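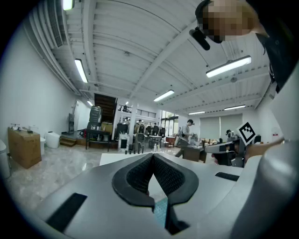

*The Bekier office under its white ribbed ceiling*

# Live updates writers and chip counters, Prorna Poker Series

**Employer:** Bekier
**Location:** Clakden, with office work at Long Street
**Contract:** fixed term, by the week
**Apply by:** October 7, 2019

Bekier covers live poker tournaments for card rooms and festival organisers. We write the hand reports, keep the chip counts and publish the end-of-day summaries. We are taking on people for the winter leg of the Prorna Poker Series at Clakden. The last leg, in June, drew 414 entries to the main event and we were short of staff on both opening days.

There are two kinds of post. You may apply for both, but say which you would prefer.

## Live updates writer

You will work from the tournament floor with a laptop and a notebook. On a normal day you follow the play at a group of tables, write up hands of interest, and post them to the live page while they still matter. When a field gets down to the last three tables we put two writers on it.

You need to:

- know no-limit hold'em well enough to write a hand down street by street without asking the players to repeat it
- know the basics of pot-limit Omaha, as there are two Omaha side events
- write clean, plain English at speed
- get names, bet sizes and seat numbers right
- stay polite with players who have just been knocked out

Previous work in poker reporting helps. We have also taken writers from local papers and chess websites who learnt the game properly first.

Pay is £725 a week.

## Chip counter

You will walk the floor during each level and at every break, count or estimate stacks, and enter them in our system. At the end of the day you match the bagged counts against the official sheet and chase any gaps with the tournament desk.

You need to be able to read a stack from standing height, know chip colours and denominations once you have been shown them, and be on your feet for most of a shift. No writing experience is asked for.

Pay is £505 a week.

## Hours

Cards are in the air at noon. Writers and counters are on site half an hour before that. Play stops after ten levels on most days, and the final table is played to a finish, however late that is. Everyone gets a meal break, taken in turn, and at least one full day off in each week.

Before the series there are two paid training days at Long Street. You must be able to attend both.

## Travel and lodging

We book and pay for a single room near the card room for anyone who lives more than 50 miles from Clakden. Train fares are refunded on production of the ticket. There is parking at the venue but the spaces fill up early on main event days.

## Conditions

You must be 18 or over and have the right to work in the UK. Staff may not play in any Prorna event, including satellites, and may not bet on the outcome or hold a share in a player. This applies from the day you sign until the last event is over. If a close relative is playing, tell us beforehand and we will put you on other tables.

## How to apply

Send a CV and a short covering letter to Lurdes Rocha, coverage manager, through the form on our jobs page. Writers should add one hand report of no more than 200 words, on any hand they watched themselves, live or on a stream. Please don't send work that has been edited by someone else.

Interviews are by phone and take twenty minutes. Writers are also given a short timed test. If you have worked for us before, you can skip the interview; just send your dates and the post you want.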